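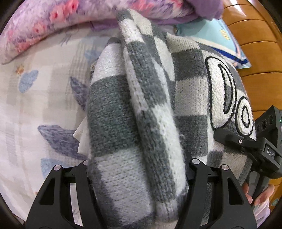
Home Machines Body Space Ask a Question

How a Gripper Is Looked After

A gripper is the part of a machine that takes hold of things. Many grippers have two fingers. The fingers are fixed to small sliding blocks called carriages, and the carriages move along a rail. When the carriages slide together, the fingers close. When they slide apart, the fingers open.

Some grippers are mounted on a robot arm. Others are held by a person. Both kinds need the same care.

At the Skorkcombe workshop, the hand-held grippers are checked by Emrys Lewis every morning before 9 o'clock. The check takes 13 minutes for each gripper and is done in a fixed order.

Cleaning comes first. Knitted cloth and blankets shed tiny threads called lint. Lint collects on the rail and under the carriages. If enough of it packs together, the fingers stop before they are fully closed. Emrys removes it with a dry, soft brush. Oil is not used at this stage, as lint sticks to oil.

Next, the screws. Each finger is held on by screws, and opening and closing shakes them a little at a time. A loose screw lets the finger tilt. Emrys turns each one with a small screwdriver that clicks when the screw is tight enough. Turning past the click can damage the thread, the spiral groove around the screw.

The fingers are then closed on a strip of paper. The paper is pulled gently. If it slides out easily, the fingers are not meeting properly and must be lined up again.

The last step is the lens. A gripper that carries a camera must have a clean one. A fingerprint makes the picture cloudy. The lens is wiped with a special cloth, from the middle outward.

Fingers wear out. Tien-fu Liao keeps the workshop's record book, in which a pair is replaced after 3000 grips. In March, one pair was replaced early because of a crack near a screw hole. The old fingers were kept so that the crack could be measured.

Words to know
Carriage: a block that slides along a rail.
Lint: tiny loose threads from cloth.

Related
What Does a Motor Do?
Inside the Onmont Bottle Factory
Why Machines Need Oil
Miranda, the Robot That Sorts Buttons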